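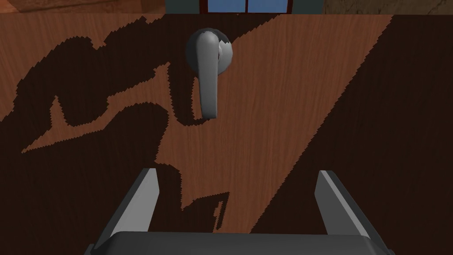 Tranley Building Physics Workshop / Notebook 3

Search this notebook Go

October, entry begun 8:40 am

Went back over the moisture readings from the Ovdale wall panels because I don't believe them. The claim in the Leiva data sheet is that their lime finish "regulates" room humidity. Fine, so does a pile of towels. What I want to know is how much, and how fast, and the sheet gives neither.

Set up as before: one coated panel, one bare, one painted with the cheap Wonow emulsion. Dry weight of the coated one is 1240 g. Put all three in the damp box and left them. Coated panel gained the most, which everybody on the corridor took as proof. It also has the thickest layer on it. Per gram of coating I can't see a difference worth writing down, and the scale drifts when the heating comes on.

Also not happy with the box. The fan sits nearer the left shelf, and the coated panel has been on the left shelf every time. Swap positions before anybody quotes these numbers.

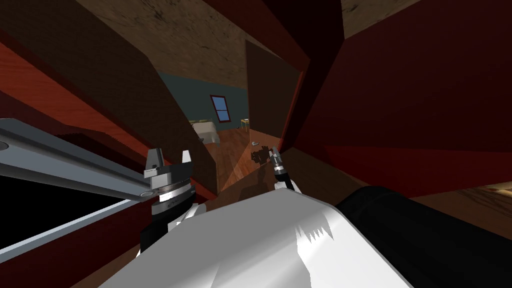 Second problem is the humidity probe. It read 474 on the raw output at the start and wouldn't go back there afterward, same salt, same lid. Either the seal leaks or the probe is tired. I'd bet on the seal – it has a nick near the hinge.

To do:
- rotate the panels, repeat the whole run
- new seal, then check probe against the salt again
- scrape one panel back and coat it thinner, 300 g of mix at most
- ask Leiva for the test conditions behind their graph (asked once already, got a brochure)

Until then the word "regulates" stays out of the draft. I'd accept "absorbs some water," same as the plaster underneath it.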